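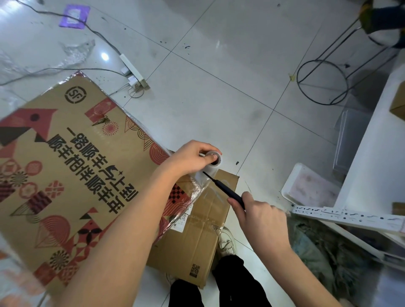 Lorora CS-2 case taping robot: four months of use

Rating: 2 out of 5

We bought the CS-2 in November to take over box sealing at our Kerville shop. It is a small arm on a post with a tape head at the end. You set the carton against a stop, press the pedal, and it lays a strip along the seam and cuts it.

On new boxes of one size it works well. The strip is straight and the cut is clean. It takes 20 seconds per box, slower than a person, but you can do the paperwork while it runs.

The trouble is the cutter. When the tape doesn't cut all the way through, the head lifts with the strip still attached and drags the carton off the stop. On ours this got worse as the blade gummed up, and reused boxes with old tape or film on the edges made it happen more often.

In February 2022 it did this and faulted with the blade out. Griet Verschueren pressed the emergency stop, and the arm held still as it should. When she released the button, the head went through a homing move without asking for a reset. The blade passed close to her wrist. She was not cut, but I don't think any machine with a knife on it should move at that point.

Gunnlaugur Gunnlaugsson at Caltaritz, the dealer, got the same result on his demo unit and sent a firmware update. It now waits for the reset button. The dragging is no better, and a replacement blade cartridge is 28 dollars.

We have switched it off at the wall and are back to a hand roll and a knife. The Dekker bench dispenser is 445 dollars and only measures and cuts the tape, and I would look at that first if your boxes vary in size.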